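Tablet software testers wanted, Trelance

Jidumby makes a note-taking app for tablets. We need 6 people to try the new split-window version before its release. 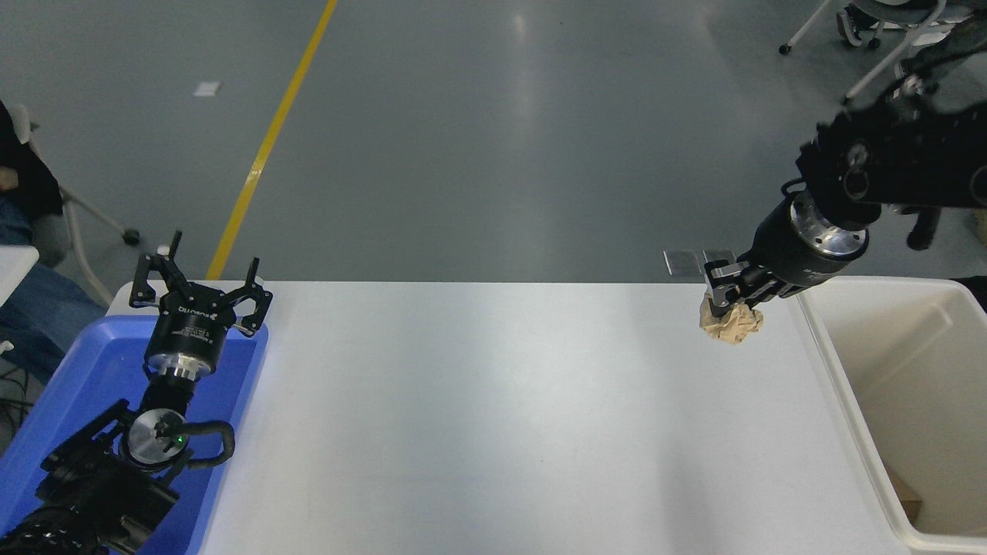 What you'll do
Two sessions of typing, drawing and moving windows, on your own tablet.
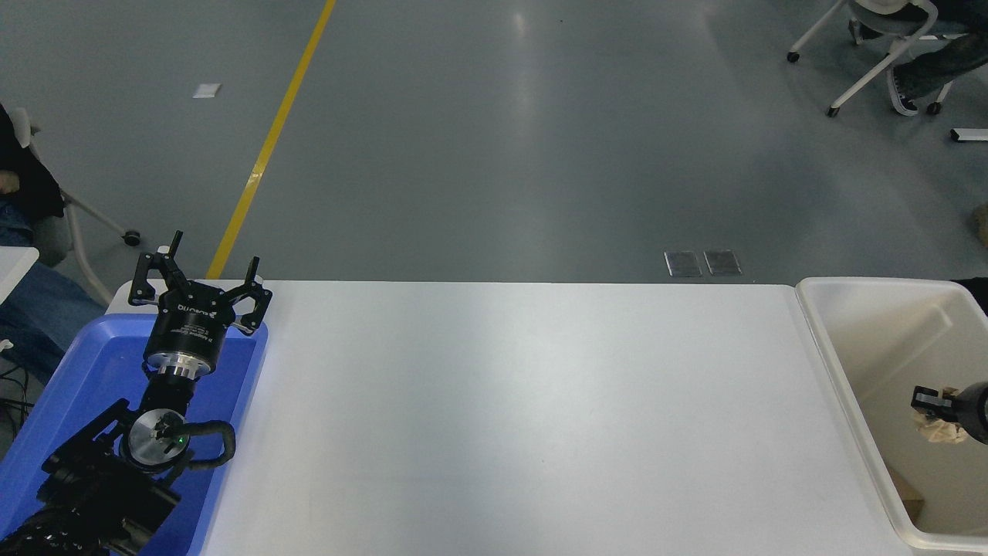

Sessions are held at our Drircombe office. You'll work at a long white table, with a charger supplied. Over-18s only. Write to Dymphna Phelan by October 9, 2024.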